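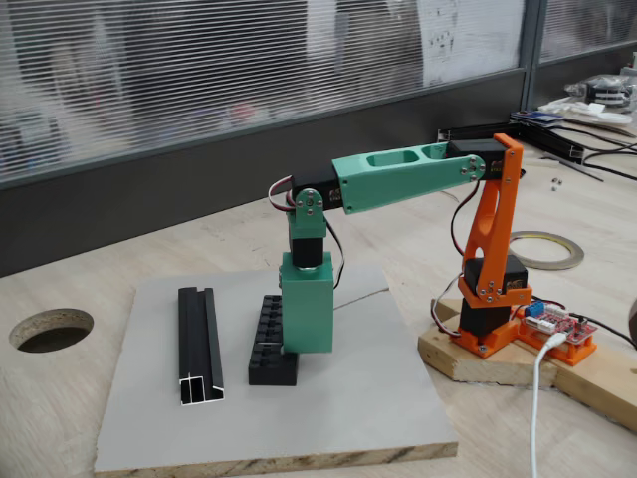
How many demonstrations should I record before the arm can repeat a task by itself?
Start with 40 clean ones of a single task, with the arm and the board kept in the same place, and only record more once you have played a few back and they look right.

Support ticket: recorded demonstrations play back with a jump at the wrist
Product: Tusia teaching software, desktop arm
Opened by: Efthymia Theodorakopoulos
Handled by: Manolis Drakos, Ivow support
Status: Closed
Month: September

Efthymia Theodorakopoulos wrote:
We are teaching a small hobby servo arm to touch a black toy brick standing on end, then move away without knocking it over. I drive it from a Dolex hand controller and Tusia records the joint positions. Live control feels fine. When I play a recording back, the arm follows the path until it is close to the brick, then the wrist jumps and the end block hits the brick. It happens on most recordings but not at the same point each time. I have already restarted the computer, reinstalled Tusia and plugged the servo board into another USB port. No change.

Manolis Drakos wrote:
Thanks for the photo of the bench. Please send three things: the log from one bad playback, your settings file, and the speed you drive at when you get near the brick. Also, can you play the same recording twice and tell me whether the jump comes at the same moment both times?

Efthymia Theodorakopoulos wrote:
Same moment both times for any one recording. So it must be in the file. Log and settings attached. I slow right down near the brick, because the block has to come down next to it with very little room.

Manolis Drakos wrote:
That helps. If the jump were a loose lead or a power dip I would expect it to move about between playbacks. Your log shows a gap in the recorded samples just before the jump. The longest is 400 ms. During a gap Tusia holds the last position, then goes straight to the next one it has. At live speed you don't notice, as the arm is getting its commands direct from the controller and the recorder is a separate process.

In your settings the recorder has "skip small moves" switched on. It drops any sample where no joint has moved past the threshold. You are moving slowly near the brick, so that is where most of the samples get dropped. Please do this:

1. Open Settings, Recorder.
2. Switch off "skip small moves".
3. Set the buffer to 1000 samples.
4. Save, close Tusia and open it again. The buffer size is only read at start-up.
5. Record one new demonstration and play it back with the brick taken off the board.

Efthymia Theodorakopoulos wrote:
Done. Much better, the big jump has gone. There is still a small twitch at the wrist at the very start of playback, before the arm goes anywhere. Marina Kalogeropoulos drove for one recording and I drove for the next, and both have it.

Manolis Drakos wrote:
The twitch is a different thing. Playback starts from the first recorded position, and the arm is parked somewhere slightly different. Which wrist offset do you have under Calibration?

Efthymia Theodorakopoulos wrote:
162. I think that was there from before we refitted the servo horn. Eftychia Vasilakis did the refit and doesn't remember running calibration afterwards.

Manolis Drakos wrote:
Then run it again. Put the arm in the rest pose by hand with servo power off, switch power on, and press Calibrate before touching the controller. After that, turn on "ease to start" in the Playback tab so the arm moves slowly to the first position.

Your old recordings can't be repaired, I'm afraid. The dropped samples were never written - and the wrist values are from the old calibration. I would move them to another folder so they don't end up in the training set.

Efthymia Theodorakopoulos wrote:
Calibrated, offset has changed, twitch gone. We recorded a fresh set this afternoon and played back every one with the brick in place. All fine apart from one where I caught the brick myself while driving, so that is deleted. Glykeria Tzavaras will start training from the new folder. You can close this.

Manolis Drakos wrote:
Closing. I have asked for a warning to be added when "skip small moves" is on during recording. Zacharopoulos reported the same gap last month, with the same setting, and I have linked the two tickets.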